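Proceedings > Robot Learning from Demonstration > Full Papers > Section 4

4. Collection of Demonstrations

4.1 Workstation and objects

All demonstrations were recorded at the Stallell site on a two-arm workstation operated by remote control. The operator moved a pair of hand-held leader arms, and the Vendov control software passed each joint position to the arms at the table. Operators worked in turns of no more than 130 minutes. Figure 1 shows the workstation and objects from the set, which includes toy fruits and vegetables, clear plastic containers and a potted snake plant.
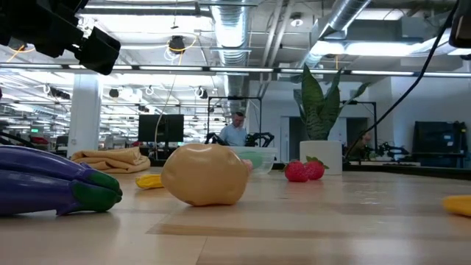

Toy produce was chosen for its range of shape and size. An eggplant can be gripped across its narrow side from most directions, whereas a rounded potato tends to roll when one finger makes contact before the other. Operators were told to correct such errors during the attempt and to continue. Attempts containing a correction were kept in the Zokorness set and marked as such, following the labeling scheme proposed by Kolář – with one change, described in Section 4.3.

4.2 Procedure

Each session began with the arms in a resting position and the grippers open. The operator was given a written instruction, such as "place the eggplant in the container," and was free to decide which arm to use. Objects were moved to new positions between attempts. The plant remained within reach of the arms as an obstacle, so that the recorded paths would include motion around it.

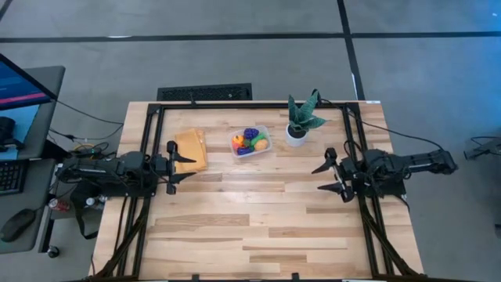 An attempt ended when the operator pressed a foot switch. Attempts in which an object left the table were discarded. After this step, 1057 demonstrations by eight operators remained. Three of the operators had no earlier experience with remote control of robots, and their attempts were at first slower, although the difference became small after the first day of practice. The effect of operator experience on the trained policy is considered in Section 5.

Figure 1. Workstation and objects used in the collection of demonstrations.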